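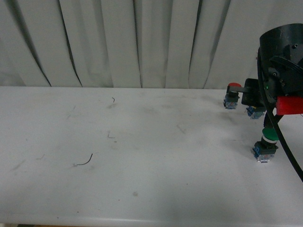 A pale curtain behind a white table. The folds go grey, then nearly black.

Filed under: Curious Kids > Light and Colour

Why is white white?

By Fiona Munro

Ask a grown-up what colour snow is and they will say white, and look at you as if you ought to be further along at school. Ask them why and they will remember something they left in the oven.

Start with sunlight. It looks like no colour in particular, but it has all the rainbow colours mixed up in it. Rain can sort them out for you. So can the edge of a fish tank on a bright morning, if your fish don't mind.

A red jumper soaks up most of those colours and bounces the red back to your eyes. A black jumper soaks up nearly the lot, and that makes it a warm thing to wear in July. A white jumper bounces back nearly everything, including, for about ten minutes, your spaghetti.

Snow is cheating

Snow is made of ice, and a clean ice cube is see-through. You can check this in a glass of squash.

A snowflake is a tiny see-through crystal too. In a heap of them, light goes in, hits an edge, bends, hits another edge, bounces, and gets thoroughly lost. When it finally comes out again it comes out in every direction, with all its colours still mixed together. Your eyes call that white.

Sugar does the same thing, and so does salt. Crush a clear boiled sweet (ask first, and put it in a bag) and the powder looks white or much paler than the sweet did. My niece Iona Ritchie has done this with a whole packet in the name of science.

Milk is mostly water with tiny blobs of fat and protein floating about in it. The blobs knock the light around. Clouds use drops of water for the job, and froth uses bubbles.

When white is grey

Paint a wall white, then look at the corner at teatime. It's grey. Less light is getting there, so less bounces back. Any white thing with a dip, a crease or a far side will do this, and artists hardly ever paint an egg with only white paint.

Most of the time you don't notice. Your brain has decided the wall is white and would like to get on with its day. 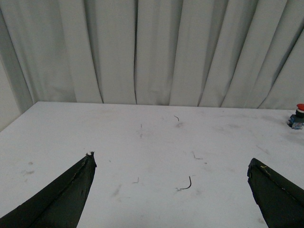

Try it yourself

You need 2 sheets of white paper and a window.

Fold one sheet into a fan, stand it on the other and look at it from the side. Find the brightest bit, then the darkest. Now draw what you see using only a pencil, and leave the paper bare for the brightest parts.

Then turn the fan round and do it again. The dark bits will have moved.

Words to know

Reflect: to bounce light back.
Absorb: to soak light up.
Scatter: to send light off in lots of directions, like a dropped box of peas.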